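Umard Hotel Services

Umard is a hotel housekeeping and maintenance contractor. It is known mainly for Ludo, a dispatching system that assigns rooms to cleaning staff, and for the Parsa carts that carry linen between floors. As of the most recent staff report it served 2421 guest rooms and employed 126 room attendants.

History

The company began as a laundry business run by Touran Khosravi, who later took on cleaning contracts for nearby hotels. Room lists were drawn up by hand each morning and changed by telephone during the day. Ludo replaced the paper lists at the Kudosau hotel in May and was extended to the other properties over the following year. Parsa carts were added after the service elevators at Kudosau were fitted with wireless controls.

Operation

Ludo takes checkout and arrival times from the front desk and orders the rooms by priority. Attendants see the order on a handheld device and mark each room as started, finished or blocked. A Parsa cart brings clean linen to the floor landing and takes used linen down to the laundry. The carts do not enter guest rooms. Making beds, cleaning bathrooms, moving furniture and checking for items left behind are all done by hand.

Effects on staff

Attendants no longer push loaded linen carts, and the number of reported shoulder strains fell in the first year. Nearly 40 laundry runners were affected by the change. Most moved to room work or to the maintenance crew, and the rest left the company. 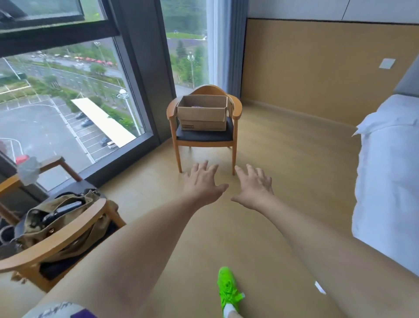

Lifting within the room has remained the main physical demand of the job. Company rules call for chairs to be cleared before they are moved and for two people to shift anything heavier than an armchair. Some attendants have said that the rules are hard to follow when Ludo shows several rooms waiting. A later version lets them add time to a room without a supervisor's approval, and the option was used 3407 times in its first year.

Pay is set by the hour. A proposal to pay by the room, using Ludo records, was dropped after objections from the night shift.

See also

Hotel housekeeping
Workforce scheduling
Automated guided vehicle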